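3.2 Refilling habits in shared households

The second part of our survey asked how people living in shared houses buy and divide their cleaning and washing products. We received 519 completed forms from the Berge area, most of them in September. Many answers described one large bottle bought together, from which each person takes a share into a smaller one (Figure 4).

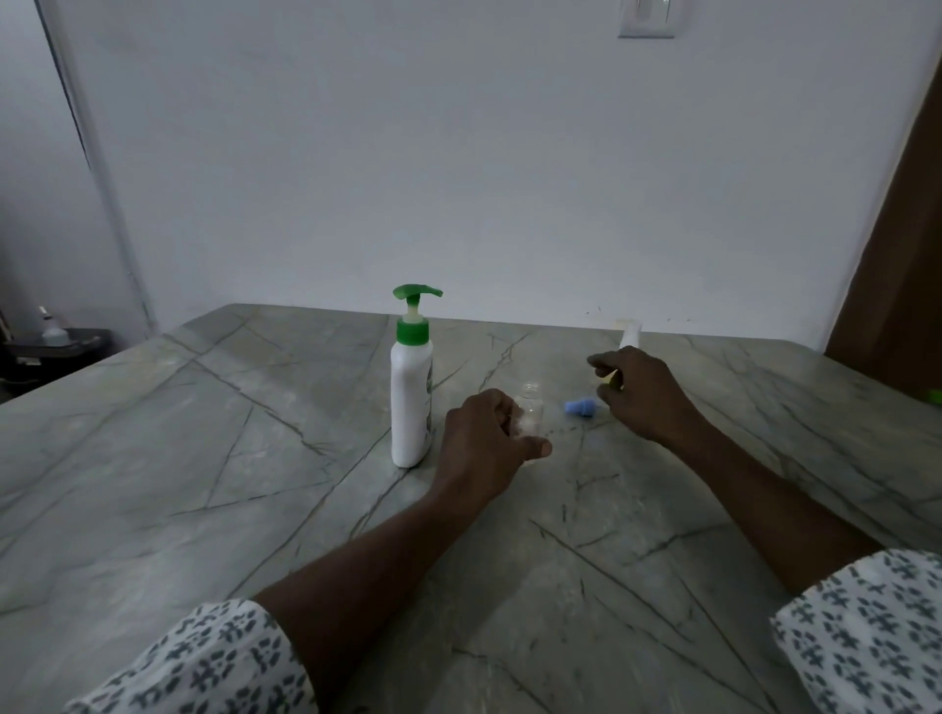

Figure 4. Pump bottle with green collar and pump head, on a stone tabletop.

Households that bought in this way gave two main reasons: price and storage space. Price was named more often by students, while older tenants spoke more about the cupboard under the sink. Kirstin MacLeish found a similar pattern in her earlier study of the Zoletti apartments, although her tenants were all living alone.
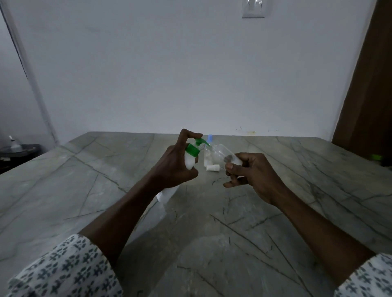

Waste from packaging was the third theme, and it was less clear than we expected. Some people kept every small container for years, others threw it away after one use. The practice also depends on the tools at hand. A pump head with a short spout can be aimed at the open end of a small clear container, and no funnel is needed – several people wrote that they stopped refilling when the pump broke. In seven houses the large bottle was then replaced by single ones.
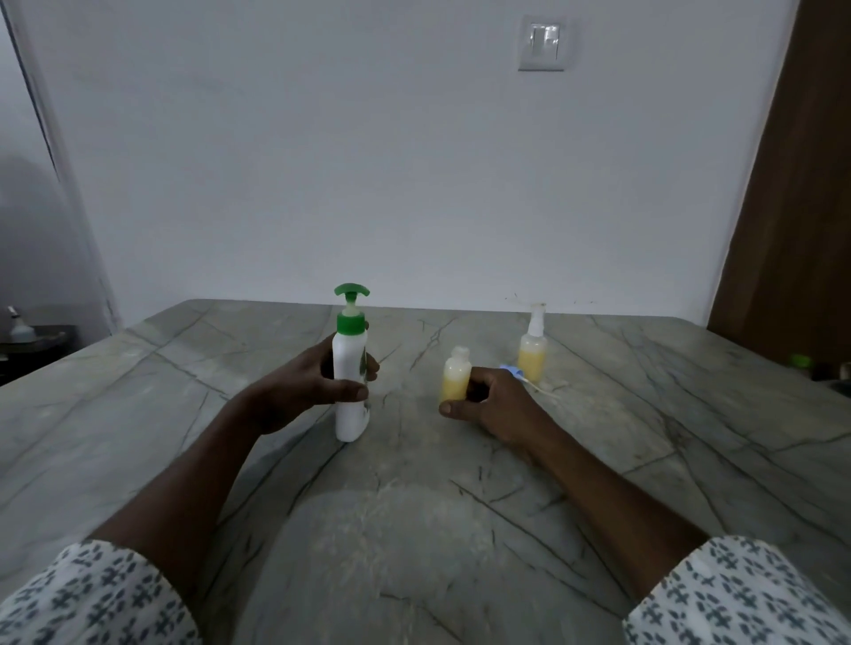 Household Economy Group, Zoltance Centre for Consumer Studies

We did not measure the volume of product used, so our results can not show if shared buying lowers the total amount. The favourite answer was "no change", but this is only the opinion of the people who answered. A diary study of 20 houses is planned.

Share (7) | Comments (0)
Contact the Centre | Copyright Zoltance | Back to top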